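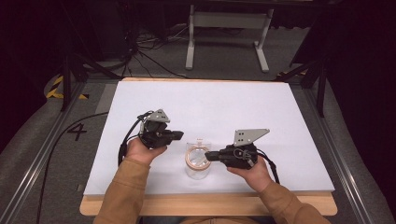
Does the Omosent still wobble once you've had it a while, a reader asked under my last post, and she added that hers started in the second month and she was this close to putting it out on the curb. She'd tightened everything twice. She wanted to know if she got a dud or if they're all like that.

So, okay, the table review I keep promising! I bought the Omosent work table from Dument to replace the old drop-leaf that lived in my back room for most of my adult life. I paid $162 for it plus $20 for delivery to the door (to the door, not up the stairs, read the small print). It's a plain light wood top on four legs, no drawers, no shelf, no clever bits. I wanted something I could spread out on, sew on, wrap presents on, and eat lunch at when the kitchen is a mess.

Yes, mine wobbled too. It came in one flat box with a bag of bolts and a really flimsy little wrench, and I did what everybody does and tightened each leg all the way before going on to the next one. Bad idea. The legs pull the frame a tiny bit crooked and then it rocks forever. I loosened the whole thing, stood it up on its feet, pushed down on the corners and tightened the bolts a little at a time, going around and around like you do with the lug nuts on a car wheel. I used a real wrench from the garage. It's been solid ever since — I run my sewing machine on it at full speed and my coffee stays in the cup.

If you've done that and it still rocks, check your floor before you blame the table. My back room slopes toward the window (old house) and I have a folded piece of felt under one foot. Not pretty, but you can't see it unless you're lying on the rug.

The top is nice. It's smooth, the edges don't snag sweaters, and it doesn't have that sticky varnish feeling. It does mark, though. I set down a glass of iced tea in the first week and got a ring that took two rounds of furniture wax to fade, and glue is worse. Put something down first if you're doing anything messy. I also wish it were a couple of inches deeper. When I cut out a pattern the fabric hangs off the front and slides onto the floor, and then the cat gets involved.

Height is fine for sitting, and too low for standing if you're tall. My back lets me know after an hour of cutting. I looked at the Sterov, which has adjustable legs and is lovely, but it costs so much more that I closed the page and went to make a sandwich. The Chambi was cheaper and I almost went for it. I tried one in the store and the top flexed when I leaned on it, so no.

Dument has 2,157 reviews of this table on their site and I think I read half of them before ordering. Lots of people complain about the wrench. They're right about the wrench.

Would I buy it again? I would, and I'm thinking of the matching bench for $39, if it ever comes back in stock. I'd give the table four stars out of five, and it would get the last half star back if they packed a decent wrench in the box.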